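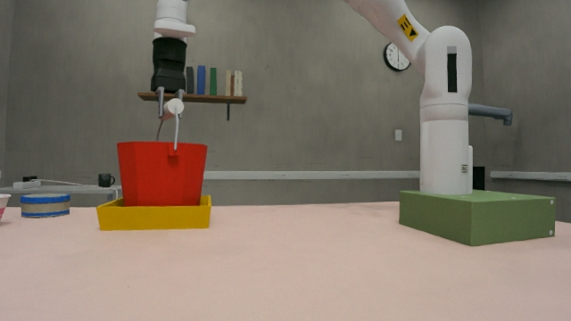
Image: Binta Ajayi / Rovance

Mostus Bench Top, matte finish

Solid-colour work surface for craft rooms, school art rooms and home workshops
Sold by Rovance, made at our Skoselport plant

Overview

The Mostus is a flat bench top supplied without legs or frame. It is made to sit on an existing cabinet, a pair of trestles or the Olatunji steel frame, sold separately. The colour runs through the full thickness of the sheet, so small scratches can be sanded back without a different layer showing underneath.

The finish is matte. It does not throw much glare under ceiling lights and it is comfortable to write on with a single sheet of paper. It does show greasy fingerprints more than a gloss top will, mostly in the darker colours.

Sizes

Small: 60 cm deep x 120 cm long
Large: 66 cm deep x 180 cm long
Thickness, both sizes: 26 mm

The large top weighs almost 40 kg. Two people are needed to lift it onto a frame. Carry it on its long edge and keep it upright until it is over the bench.

Colours

Peach, Oat, Slate, Fern, White

Colours vary slightly between batches. If you are joining two tops end to end, order them together and note this at checkout so they are picked from the same batch. Colour chips can be posted anywhere in Australia for the cost of postage. Fern is made to order and takes longer than the others.

Edges and corners

All four edges are square with a small bevel. Corners come square as standard. Rounded front corners can be cut at the plant for an extra charge. Tops with rounded corners can't be returned unless they are faulty.

Fitting

Leave the top flat in the room for a day before fixing it down. Pre-drill from the underside with a depth stop. Use the screws supplied and don't go longer. The Olatunji frame has slotted brackets, which let the top move a little as the weather changes. If you are fixing to timber cabinets, drill the bracket holes oversize and use washers.

Cut-outs for cable ports can be made on site with a hole saw. Keep them at least a hand's width from any edge. Wear a dust mask when cutting or sanding.

Care

Wipe with warm water and dishwashing liquid. Acrylic paint comes off with a plastic scraper if you get to it the same day. Methylated spirits is fine for marker pen. Don't use bleach, oven cleaner or steel wool. Put a mat under glue guns, soldering irons and anything straight off the stove.

Not suitable for outdoor use or as a kitchen benchtop around a sink.

What's in the box

One bench top
Fixing screws and washers
Two sanding pads, fine and extra fine
Fitting sheet

Delivery

Small tops go by courier. Large tops go by pallet and need someone home to sign. Drivers deliver to the kerb only. Check the carton before signing and write any damage on the docket.

Page updated February 19, 2025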